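The Clallar Method

The Clallar Method is a course of guided self-reflection devised by Zuzana Šimek and published by Borent as a boxed set of cards and a ruled notebook. It belongs to the life-purpose branch of self-help, although Šimek has long preferred the term "sorting out". The name comes from the village of Clallar, where she ran the first sessions in a rented hall with poor heating.

Structure

The full course has 40 sittings of 30 minutes each. At every sitting the reader draws a card, answers the question on it in writing, and then crosses out whatever was written to impress. Early users reported that this could leave very little on the page. Later printings of the notebook have narrower lines.

The cards are divided into four groups: Work, People, Money and Tuesdayness, the last being Šimek's word for the ordinary run of a week. The box holds 115 cards, so most owners finish the course with a good many questions still unasked. Šimek regards the leftovers as part of the teaching. Borent sells a second notebook for them.

The household sittings

Sittings 22 to 26 are to be done while waiting for a domestic chore to finish. Readers are told to stay near the chore, leave the telephone in another room and write until the job is over. A kettle is ruled out as too quick. Baking is allowed, but the manual warns that it tends to turn into baking.

Reception

The method found a modest following in Tuvavden, where a reading circle worked through the cards together and fell out over number 59 ("Whose approval are you still waiting for?"). The circle later re-formed as two circles.

Its best-known critic is Britt-Marie Midtbø, author of the rival Amissah workbook, who called the cards "a very long way round to a nap". Šimek had the remark printed on the lid of the next edition. Midtbø asked for a fee and was sent a box.

Related approaches

The Amissah workbook covers similar ground without cards and asks its readers to set a finishing date on the first page. Followers of each method consider the other one rather strict.

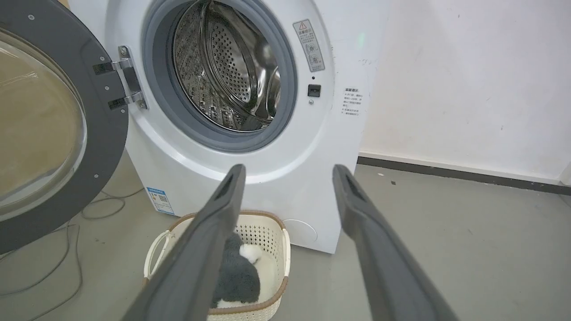
A front-loading washing machine with its door open.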